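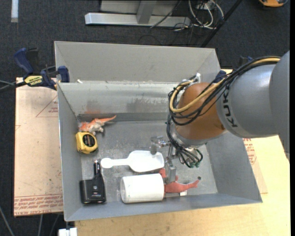
Unit 18: Mixed small items in open bins

18.1 Scope

These notes cover the storage of unlike small goods in a single open-topped metal bin. They assume the material on stock codes from Unit 2. Boxed goods and loose fasteners are treated separately in Unit 19.

18.2 The bin

A sheet-metal bin with sloping sides tends to bring its contents towards the floor of the bin. Flat items may still rest against a side, and small scraps of paper or film lodge in the seams where two surfaces meet. Seams should be checked whenever the bin is emptied. Scuffs and scratches on bare metal have no effect on use. Coloured marks on the inner walls should be wiped off where possible, as they can transfer to pale plastic.

A tall back panel allows a label to be fixed above the level of the contents. Labels on the floor of the bin are not permitted under the Farnport scheme.

18.3 Classes of item

Items are classed by shape first and by use second.

Class A – long and flat. A plastic scoop is the usual case. The handle and the bowl differ in width, so the item takes up more floor than its weight suggests. Lay it flat, with the handle clear of other items.

Class B – compact and rigid. Tape measures and car power adapters belong in this class. The adapter is the more awkward of the two: a boxy body joined to a cylindrical plug does not stack. Protect the metal tip if the adapter is to be stored for more than a month.

Class C – rolling. Any cylindrical container placed on its side. Store upright where height allows, otherwise against a wall of the bin.

Class D – irregular. Toy figures and toy animals. Tails, legs and arms catch on neighbouring items. A dinosaur with a long tail is best placed in a corner.

18.4 Order of removal

Where one item lies over another, remove the upper one first. Where items do not overlap, take Class D before Class A, then B, then C. Qianru Wei's revision of the Hao method reverses B and C for shallow bins; either order is accepted in the coursework.

18.5 Recording

Enter each item on Form 103 by class letter and short name. Colour is entered only if two items share a name. Do not enter brand.

Reading for next session: Clestus handbook, section on dividers.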